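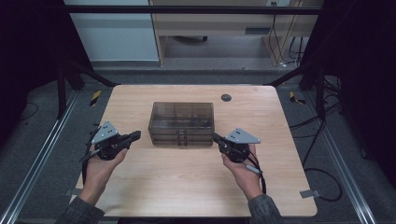 ### 3.2 Sampling and coding of the profile pages

We collected short biography pages about young online performers from two fan sites, Rellora and Plavside. Both sites publish pages of a few hundred words each, usually with a date of birth, a home town, a follower count and a paragraph on family. After pages about bands and duos were taken out, 722 pages remained. Pages of fewer than 600 characters were kept, although many of them had little more than a name and an age.

Each page was read by two coders, Akash Tomar and Carolina Gouveia, working apart. They noted whether the page gave a source for the person's age, whether the follower count carried a date, and whether anything was said about parents or partners. A claim was marked as sourced only if the reader could follow it to an interview, a post by the performer or a news report. A link to another fan page did not count. This follows the scheme in Kilton and Tavares, except that we treat follower counts and earnings as separate items.

Ages caused the most trouble. Many pages state an age in the opening lines and are then left alone, so the age no longer agrees with the date of birth printed beside it. We coded the date of birth and ignored the age. Where only an age was given, the item was left blank.

**Figure 1.** A lidded, smoky-brown plastic box on a wood-grain table.

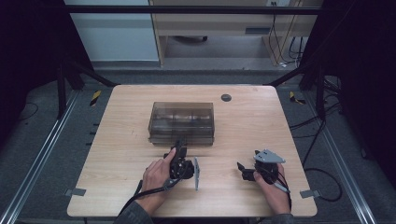 Follower counts were copied exactly as printed, including those shortened to one decimal place. We did not check them against the performers' own accounts, as these change daily and the pages were saved in April. Statements about income were coded as present or absent, with no attempt to judge whether the sums were likely.

Where the coders disagreed, they read the page again together and settled on one code. Most disagreements were over wording such as "reportedly" or "it is believed", which Tomar had first read as pointing to a source and Gouveia had not. Such phrases were in the end coded as unsourced.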